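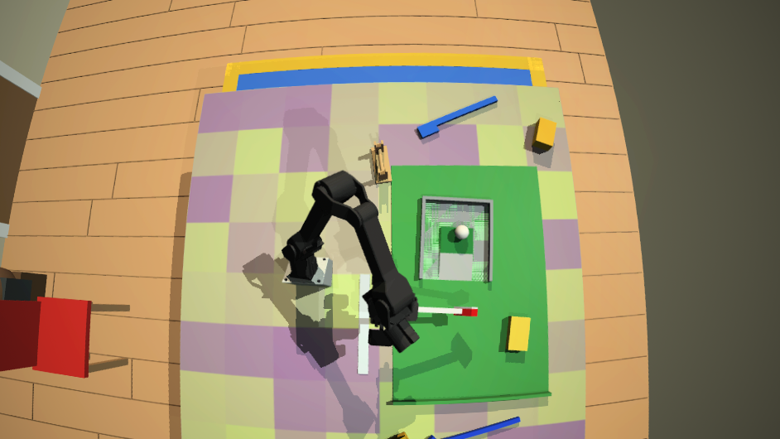
Floors, finally

4 Jul 2024

Ok quick one before I have to go back and move the boxes again. Lots of you asked how the floor in the Brendidthorpe place went so here goes.

Short version – done. Mostly. One closet left and I am pretending the closet isn't there.

Long version. Pulled the carpet up in January, which was dumb, the room was freezing for weeks. Under it, old pine. Nice pine! Also staples. Pretty sure whoever put that carpet in got paid by the staple. Stopped at 300 the first night because my wrist gave out, went back with a flat screwdriver and some pliers and just kept going. Knee pads. Buy the knee pads.

Then the sanding. Rented a drum sander from Mernitz, 67 a day, plus paper, plus a deposit they were weirdly slow to give back. Had it two days. The guy said go with the grain and don't stop moving. I stopped moving once. There's a dip by the window now and I can feel it with my socks on. Putting a chair there.

Dust everywhere. Taped the door, hung a sheet, still found dust in the silverware drawer a month later.

Finish: went with the Wumbei oil in the end instead of the poly. Easier to patch, smells like a salad for a week. Two coats, maybe a third in the hall. Test it in a corner first, it goes on a lot more orange than teh sample card. I like it but you might not.

Total was 560 not counting the rug, and I'm not counting the rug. A floor company quoted me way more just to sand, so fine, worth it. Would I do it again, ask me when my back stops hurting.

Couple things people emailed about –

Gaps between the boards: left them. Filler cracks and falls out when the heat comes on. Rope works if they're really wide, mine aren't.

Squeaks: still there. Talcum powder helped for a few days. Screws from below if you can get below, I can't.

Pets: keep them out till it's dry, obviosly. Longer than the can says.

Next up is the stairs, then the Isance trip, so probably no posts for a bit. If anyone has a trick for getting paint off spindles without losing your mind, comments are open.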